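Fusemness Moves Its Fold Training Into Real Bedrooms, and Our Laundry Crew Is Running It

News from Fusemness | August | For immediate release

Hi, all! Hussam Hakim here. I run the finishing floor at Fusemness, and I get to share this one myself because it's my crew doing the work. We've started teaching our new folding line, Drakari, how people handle clothes and covers, and the teachers are the same folks who have been folding for our customers all along.

We wash and fold for 146 households and a handful of guesthouses in Mahasneh. Drakari will take over the long repeat runs, the towels and the plain sheets. Before it can do that it needs lots of examples, so our folders put down the laundry, pick up a pair of hand grippers and work through ordinary pieces on ordinary beds. Prints, linings, thick things, slippery things, all of it!
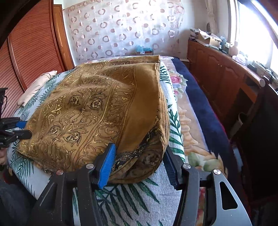 Getting a grip on the lower end of a gold-print cushion, blue pad against the rolled fold.

So what changes for the people here? The big one is the shift. Fold trainers work 50 minutes and then take a proper break, and they get the trainer rate for the whole day (yes, breaks included). Everybody on the floor was offered a spot and 30 said yes. The rest are staying on the tables, same hours, same pay, and they can switch over later if they like.

I'll be straight with you, the first couple of weeks were slow going. My own hands kept wanting to do the job, and a sleeve that takes me a second with my fingers took me forever with two jaws. We've now logged over 600 folds and the crew has gotten picky about them, which I love. They argue about collars at lunch.

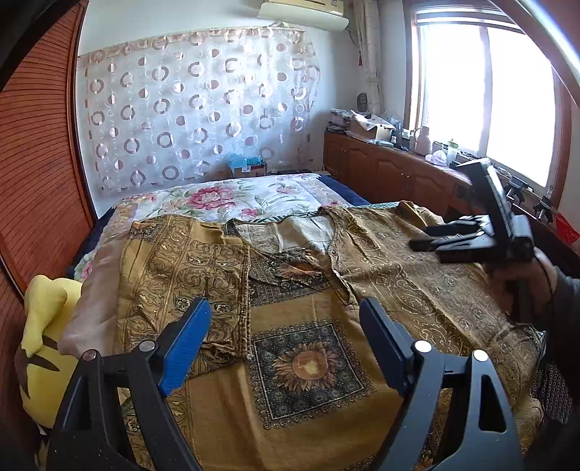

Two grippers at work and a printed garment spread on the bed, sunflower medallion in the middle.

Our partner Trirnden builds the line and handles the software side. The folders decide what counts as a good fold, and that's written into our agreement. If a shirt comes off Drakari looking sloppy, my people can send it back to the tables and stop the run until it's sorted out.

Delicates, alterations and anything with a note pinned to it will stay with human hands. Prices and pickup times stay where they are too.

Press visits to the finishing floor can be set up through the Fusemness front office in Mahasneh. Mornings before 10 are best, ask for Hussam.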